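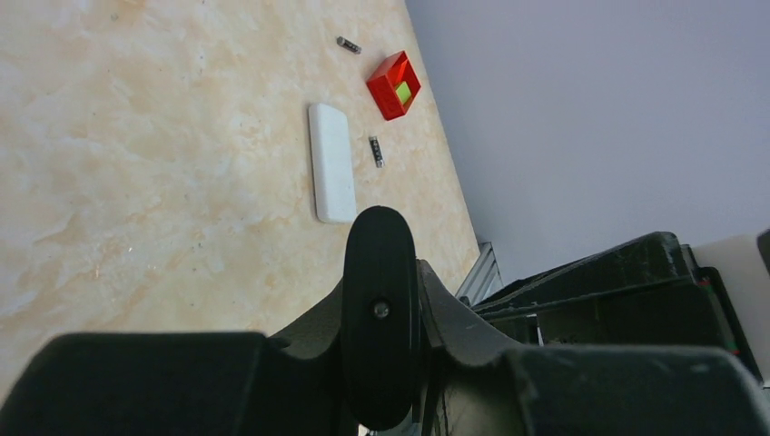 Jivix Drawer Box, small, red

Item no. 1445

We've carried the Jivix range for a while now, and the small red box is still the one we reach for first. It's an open-topped little tray for the bits that never have a home: spare batteries, erasers, fuses, the one key you only need in winter. No lid, no latch, nothing to fiddle with. You drop things in, and you can see what you've got (which, if your desk is anything like ours, is half the battle!).

The red is properly red. It shows up at the back of a dark drawer and it shows up on a busy tabletop, even a patterned one where small things tend to vanish. Ours has lived on a marbled table since February, next to a couple of loose batteries that keep getting taken out and put back, and it still looks great.

Inside sits a square insert in lime green. We love the color pairing, loud as it is. The insert lifts out when you want to wipe the box down or shake out the crumbs and pencil dust, then drops straight back in.

What people keep in it

Batteries are the big one. Cylindrical cells roll, and a box with four walls puts a stop to that. Please keep the ends of loose batteries from touching each other or anything metal, and store the used ones somewhere else. After that it's mostly sewing things, game pieces, picture hooks, and all those small plastic parts you're sure belong to something.

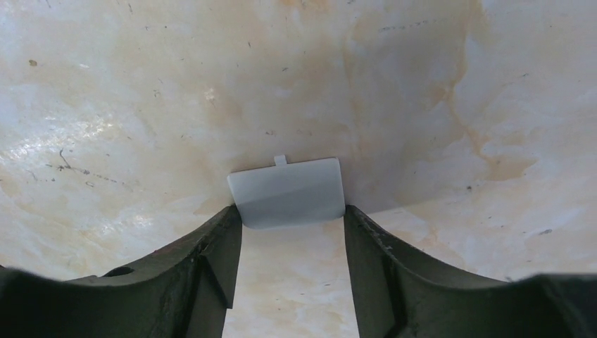
White plastic tab against a marbled surface

If you have a drawer full of pieces like that one, try giving them a box of their own for a month. Anything you haven't needed by then can probably go. We did this in the shop and cleared out far more than we expected, and found the missing shelf clip from the Verkus display while we were at it.

Good to know

Sold singly or in a set of 5. The set is all one color, so order singles if you'd like a mix.
Wash by hand in warm water with a little dish soap. Dry the insert before putting it back.
The boxes don't stack when they're full, as there's no lid to rest on. For stacking, have a look at the Narnutetti trays, which are wider and come with covers.
Small parts are a choking hazard, so keep a filled box out of reach of young children.

Availability

568 in stock at our Pilkington warehouse. Orders placed before noon go out the same afternoon. Spare green inserts are listed separately under Jivix accessories.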